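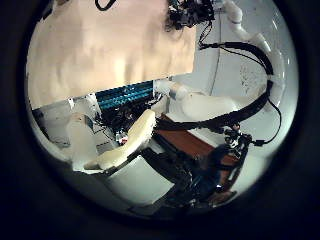
Cable nest

A cable nest (also rat's nest, spaghetti, in older shop talk a "bird") is a tangle of wires and cables that builds up behind or under equipment in a lab, workshop, studio or office. Usually power leads, data cables and ribbon cable mixed together. Black jackets for the most part, which makes tracing any one lead slow. The opposite is dressed cabling, where runs are grouped, tied and labeled.

Name

"Nest" in this sense is shop slang and nobody agrees on how old it is. Telephone crews used "rat's nest" for a bad frame. The Gralach workshop handbook, first edition, has "nest" on page 11 with no explanation, so readers were expected to know it already. The date 1719 sometimes given for the word is for bird nests used as a figure of speech, unrelated to wiring. Should probably be dropped from the lists that still carry it.

How nests form

Slack is the usual start. A lead comes in standard lengths, the run needed is shorter, and the extra hangs in a loop. A second lead gets dropped through the loop. Then a third. After that nothing comes out without moving everything else.

Other common causes:
Temporary hookups left in place.
Dead leads never pulled when a device goes away.
Adapters and splitters that hang by their own cable.
Moving equipment a few feet and keeping the old cables.
Ties cut for a repair and not replaced.

Rooms that change their setup a lot are the worst. A survey by Drillumard, the cable tie maker, went through more than 200 work areas and found the leads nobody could name were mostly found near the wall outlets, not at the bench. Only a summary was ever published.

Typical contents

Round cable. Makes the big loops. Stiff jackets spring open into wide arcs and take up far more room than the wire itself. Thinner leads droop.

Ribbon cable. Flat, many thin conductors side by side, often gray, sometimes blue or striped in colors. Folds neatly and stacks in layers, but does not like sideways bends. In a nest it tends to stay in its layers while round cable wraps past it. Edges can get nicked there.

Loose ends. Connectors dangling with nothing on them. Often the oldest part of the nest.

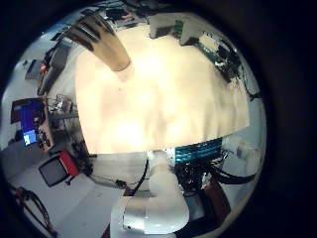

Teal-blue ribbon cables in layered bands, with black cable looping off to the right.

Problems

Strain on connectors is the main one. The weight of a hanging bundle pulls on whichever plug is on top, and the plug works loose over weeks. Faults come and go and are hard to pin down.
Heat. A packed nest against a vent or heat sink blocks air.
Dust. It settles in and stays.
Tripping and snagging, where loops reach the floor or hang near anything that moves.
Wrong plug pulled. Very common.

Noise between power and signal leads gets blamed a lot. Real in some audio and sensor work, less so elswhere.

Clearing

Two methods in general use.

Full strip. Everything off, everything unplugged, rebuild from nothing. Fast if the room can stop work for a day. Photograph the plugs first, tag both ends of every lead before it moves.

Comb-out. Done live, one lead at a time. Find one end, follow it by hand, tag it, free it, tie it to the run. Start with the dead leads, which thins the rest. Slow. The Kevis method is a comb-out worked from the outlet toward the equipment, with round cable tied first and ribbon last. Sönmez trays, an open mesh type that screws under a bench, were sold with a leaflet on the Kevis method and the two names get mixed up.

Ties: hook-and-loop strap for anything likely to change. Plastic zip ties hold better but get pulled too tight, and have to be cut. Never zip ties on ribbon cable.

Slack should be kept, just not loose. A small service loop at each end, laid flat or in a figure eight, lets equipment be pulled forward without unplugging. On arms, carts or other moving parts the loop has to cover the full travel, and is clipped so it cant swing into the works.

Prevention

Buy leads close to the needed length. Label at both ends on the day of install. Pull the cable when the device goes. Many shops set a fixed month for it, February being a favorite, the slow part of the year.

Hanging a curtain or panel in front of the nest is common too. Hides it. Does nothing for heat or strain, and makes dead leads easier to forget.

See also

Cable tray
Patch panel
Ribbon cable
Service loop
Strain relief

This page was last edited on December 25, 2020.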